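Wenia Wire Condiment Caddy

Our favorite little thing on the table this season! The Wenia is a chrome wire caddy with a tall ring handle, made for carrying the salt, the pepper, the ketchup and the mustard out to the table in one trip. I've had one at home since October and it has gone out to the porch and back more times than I can tell you (it lives next to the stove the rest of the time).

What I love most is how open it is. You can see right away what's in there, and crumbs and spilled salt drop through instead of building up in a corner.
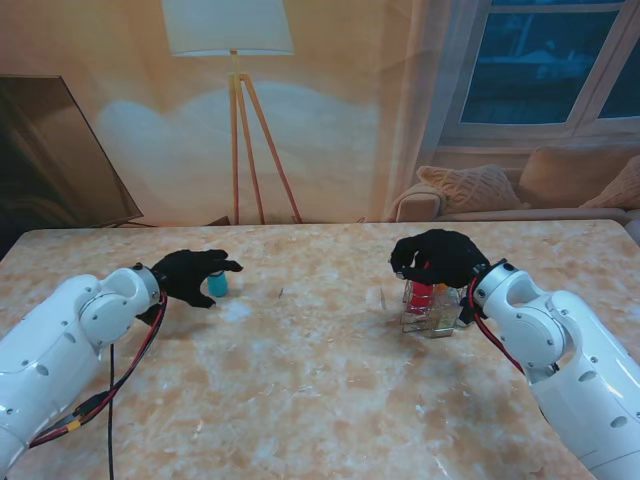 It's a small footprint, so it stays out of the way of plates, and the ring is tall enough to get your fingers through even with squeeze bottles standing in it. Our buyer Seo-ah Chae tried three other caddies before this one and kept coming back to the Wenia for the handle alone.

A word on filling it! Put the tall squeeze bottles in first, then the glass shakers. If you do it the other way around you end up lifting the shakers out again to make room. Take everything out before you wash it, give the wire a wipe with warm soapy water and dry it with a towel so the chrome stays bright.
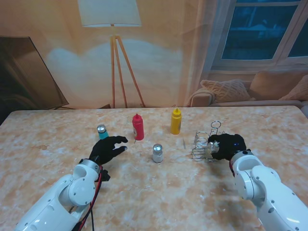

Shakers with domed metal caps go well with it, and so does the classic red and yellow pair. We also carry the Villar glass shakers in sets of 2, and the Jayasinghe squeeze bottles, which have a nice firm tip and don't dribble down the side. Mix them however you like, there's no wrong set.

Item number: 581
Finish: chrome wire
Handle: fixed ring
Sold: singly or in a box of 4
Bottles and shakers sold separately
Pickup: Lirkedport store, aisle 39

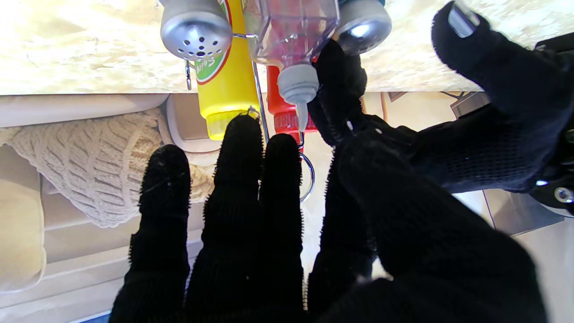
Can it go in the dishwasher?
We'd wash it by hand. A dishwasher cycle won't ruin it the first time, but hand washing and a quick dry keep the finish looking good for longer.

Boxes of 4 are packed to order, so please allow an extra day for those.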